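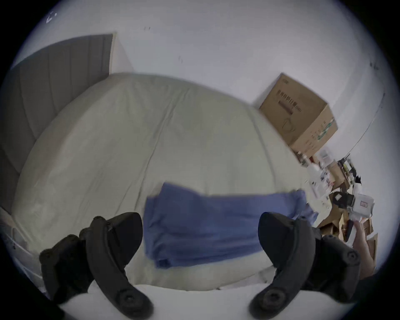 Karla Zepeda wrote in to say she had the Herkmont gripper kit for a week and gave up on it by the third evening. Every cloth she tried to fold came out as a lump, and the recordings she sent in were mostly returned. She wanted to know if she was doing something wrong or if the kit was no good for laundry.

A bit of both, I think. I have had the same kit on rental from Cerside since last October, and the booklet says very little about cloth. It covers cups, drawers and jars and then stops. These are the things that have worked for me on a bed with ordinary household linens.

What you get

The kit is a pair of hand-held grippers with a camera on each one. You do the chore with the grippers in place of your fingers, and the recording goes to Cerside for training its folding machine, the Zola. You can buy the kit outright for $2,129. I would not. The rental asks for a $200 deposit, and you get it back if the pads come home in one piece.

Setting up the bed

Pull the bedding as smooth as you can before you put the cloth down. A puffy comforter is the hardest thing to work on. The cloth sinks into it and the finger tips push down into the filling instead of sliding under the edge. A sheet over a firm mattress is much easier.

Use a cloth that is a clearly different color from the bedding. Ingeborg Eder folds white pillowcases on white sheets and gets more of her clips returned than I do.

You do not have to empty the room. Leave your boxes where they are, but keep them back from the strip of bed where the cloth will swing. A corner caught on a carton flap will pull the whole fold crooked.

Picking up a corner

Come in low, with the fingers open only a little wider than the hem. If you open them all the way you take up a fistful of fabric, and you will not get a flat fold from that. Close slowly. Stop closing as soon as the cloth is held.

Get the second corner before you lift the first one high. With thin fabric the loose end slides under itself, and then you have to put everything down and start over. Hold both corners, move your hands apart until the edge between them straightens, and then lower it.
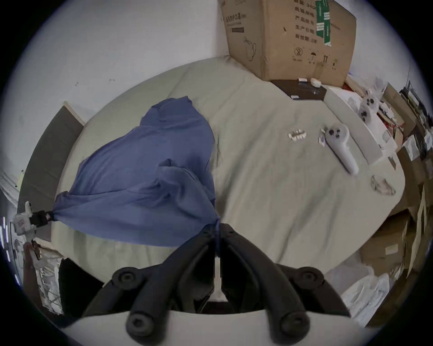

Thin cloth also twists in the grip if you pull from too far in. Take it right at the corner. If it has bunched already, set that end down on the bed, open the fingers, smooth the cloth with the side of the gripper and take hold again. Shaking it out does not help and makes the recording hard to use.

Start with small pieces. Dish towels first, then hand towels, then T-shirts. I left fitted sheets alone and so should you.

Working in pairs

Sanne Cuypers and Ilari Harju do theirs together, one gripper each, standing at opposite sides of the bed. It is slower at first. For anything longer than a bath towel they get a straighter edge than one person can. Agree on who moves first.

Care of the pads

Lint is the main trouble. Wipe the rubber with a damp cloth after each session and let it dry before it goes back in the case. Do not use fabric softener on anything you plan to practice with, as it leaves a film and the pads begin to slip. Mine are good for 500 folds or so by the booklet, and the spare set from Pavliuk fits the same mount and costs less. Check that the mount screws are snug when you change them.

Wipe the lenses too. A thumbprint will spoil a whole evening of clips.

Is it worth renting?

For getting the laundry done, no. A basket that takes me 9 minutes by hand takes most of an hour with the grippers. Cerside pays by the accepted clip, and once I had switched to a firm bed and a darker cloth nearly all of mine went through. If you have a spare room and do not mind repeating yourself, the rental pays for itself. If you only have the one bed and need it by ten o'clock, ask for the jar and drawer tasks instead, which can be done at a kitchen counter.

Karla, try it again with dish towels and take the comforter off first.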